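Stoltside Home Forum > Walls, Floors & Ceilings > Hanging pictures on brick without ruining it

gravelpit
12 January 2019
We have a painted brick wall in the hall and a stack of frames that has been leaning against the baseboard since October. My wife has started dusting them where they stand, so I take it they are becoming furniture. Drill into the brick, drill into the mortar, or give up and use the stick-on strips?

hallway_hermit
Mortar. Always mortar. When you move the picture (you will move the picture) you fill the hole with a dab of mortar mix and go on with your life. A hole in a brick is a hole in a brick until the house comes down.

Tumbledry
Disagree. Old mortar is basically stale cake. I put a plug in a joint once and it came out in my hand with the screw still in it. Brick holds. Masonry bit, go slow, hammer setting off until you're through the face.

hallway_hermit
Then your mortar needed work, and you hung a mirror on it instead. Bold.

Tumbledry
It was a clock. It still runs. 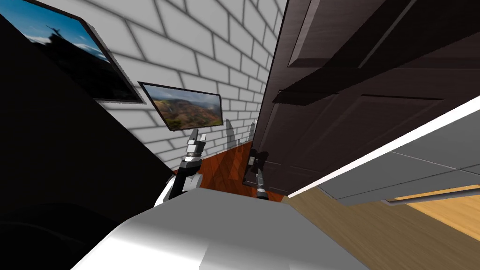 gravelpit
Thanks, I think. None of mine are heavy. The bigger question at home is height. I say eye level, she says whose.

moth_eaten
Middle of the picture at eye level for whoever complains most. In a narrow hall go a bit higher than you'd like, or you'll take the corners off with your shoulder. Ask me how many laundry trips mine lasted.

ninefingers
Has anyone tried the Stelus brick clips? They grip the top and bottom of the brick, no drilling. I paid 10 bucks for a pack and they've held fine for two winters.

Tumbledry
They need the mortar set back a little so there's an edge to grab. If yours is flush they just fall off, usually at night.

moth_eaten
And painted brick can be slick. The strips are worse - mine let go and took a patch of paint the shape of Ohio with them.

gravelpit
Went and looked. Mortar is set back on the top half of the wall and flush on the bottom half. I assume two different people built it and weren't speaking.

hallway_hermit
Clips up top, then. And if you ever do drill, you know where.

Tumbledry
Yes. The brick.

gravelpit
Ordered the clips. The frames are still on the floor and have been dusted again.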